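Speaker notes: Working rules for two-arm cells on small serving tasks
September 21, 2022
Session length 25 minutes, questions at the end

Slide 1. Title

Introduce the talk as a set of house rules for benches where two arms share one workspace. The rules were drafted in April at Urquhart and revised after trial use at the Burka and Cukis benches. Say early that this is a practice note. It sits under the site risk assessment and does not replace it. Anyone who needs the legal duties should go to the published standards and to their own safety staff.

Slide 2. Scope

In scope: light payloads, open tabletop, disposable items, two arms with overlapping reach.
Out of scope: hot liquids, knives, glass, any task where a person reaches in while the arms are powered.
The hot liquid exclusion gets asked about every time. Answer: spill tests are run with water at room temperature until a cell has its own approval for anything else.

Slide 3. The reference task

Straw into lidded cup. Chosen for the rule set since it is cheap to repeat and fails in visible ways. The straw bends, the lid lifts or the cup tips. It also forces both grippers near the same small target, which a plain pick and place does not. 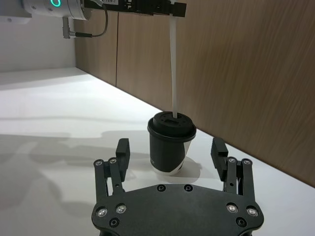

Straw at the lid opening, second gripper open at the cup.

Point out the spacing. One gripper has the straw and comes in from the side. The other has its fingers spread wide with the cup between and slightly beyond them. Rule 1 covers this state.

Slide 4. Rule 1, one mover at a time

Inside the shared zone, only one arm may travel. The other holds position with its fingers in a declared state, either open or closed, and the controller logs that state before the first arm is released. Partly closed counts as undeclared and stops the cycle.

Pause here. Teams coming from single-arm work tend to read this as a speed penalty. On the Cukis bench the log covers 3627 cycles under this rule, and cycle time was not the complaint. The complaint was the wording of "declared," which is now defined in the glossary on the last page of the handout.

Slide 5. Rule 2, approach height

Lateral moves are made with the tool and anything it holds above the highest fixed point on the table. For a cup, the highest point is the raised rim of the lid, so measure from there and not from the body of the cup. Descend only after the lateral move has settled. A held straw counts as part of the tool, and its full length goes into the tool definition. If the length varies by batch, enter the longest.

Slide 6. Rule 3, cables and connectors

Every external cable is included in the collision model as a swept volume, with its connector. A connector that hangs below the wrist sets the lowest point of the arm in that pose, even when the gripper itself is well clear of the table.
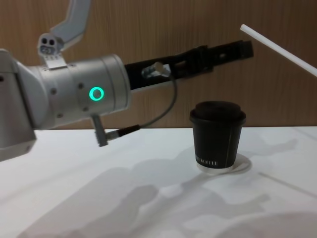

Check clearance at the lowest wrist height in the program, at both ends of wrist rotation. Do the check at reduced speed with a hand on the stop. Loops are to be long enough for full rotation and no longer. If a loop cannot be shortened, restrict the rotation in software and write the limit on the cell sheet.

Cable ties on moving joints are not accepted as a fix. Vadeletti raised an objection to this in review, and the text was kept as written. Use a clip rated by the arm supplier, or reroute.

Slide 7. Rule 4, status lights

An indicator light shows what the controller reports and should be read only that way. The color code differs among suppliers, so the cell sheet must list each color and its meaning for each arm. Green on one make does not carry over to another. Before anyone enters the zone, confirm the stopped state at the controller. The light is a secondary check.

If asked whether the light can be used as an interlock: no.

Slide 8. Rule 5, table and light

Matte surface where possible. White tabletops are allowed, but the vision settings are to be checked with both arms posed over the table, so that their shadows are present during the check. Settings tuned on a clear table are to be redone. Record lamp positions on the cell sheet.

Slide 9. Stop conditions

Stop the cycle and call the cell lead if any of these occur:
Lid shifted from its seat.
Straw slipped in the fingers.
Cup moved from its start mark by more than 5 mm.
Any contact between the two arms, however light.
Fault 1655 on either controller (zone conflict). Do not clear it from the pendant alone. Save the log first.

Slide 10. Restart

After a stop, 2 people sign the sheet, one of whom did not run the cycle. First run after restart is at reduced speed with a new cup and a new straw. Used items go in the bin, including ones that look fine.

Slide 11. Open points

Wording for soft fingertips is unfinished. The present text assumes rigid pads.
Mixed-supplier cells need a common term for "hold." Burka and Urquhart use it differently, and the log formats follow that difference.
Review cycle is yearly, next one in April. Comments go on the form at the back of the handout, one rule per form, with the rule number in the box at top right.

Leave slide 9 on screen during questions.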